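Section 2. Before you order: planning and budgeting a hand-held gripper station

I've set up two of these now, the first at Clurkstead and the second in our own back office, and the grippers were the easy part of the order. The stuff around them is where my budget went sideways (cables, mostly!).

1. Measure your table first. You want room for both arms plus whatever you're handling.
2. Price the grippers as a pair. Kwon quoted me 9 percent less that way.
3. Ask for the lead time in writing. Mine was 30 days, and the Bidine mounts came on a separate truck.

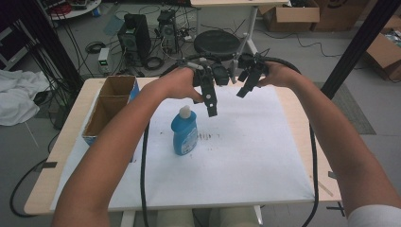

Cable length is the line I got wrong on my first order sheet. I measured straight from table to computer and bought to that number, and I was short on both sides. Each gripper has its own black cable running down off the table, so measure with your hands up over the middle of the work, then down to the floor, then across to wherever the computer will live. Add slack on top of that. My replacement pair from Jeker came to $91, shipping included.

Note: Put practice items on the list too. A capped plastic bottle and a divided cardboard box cost next to nothing.

Caution: Don't run a cable where your knees go. Clips are cheap, so order a bag with everything else.

4. Hold back almost a tenth of the total until the first full Wednesday of use, and then go shopping again.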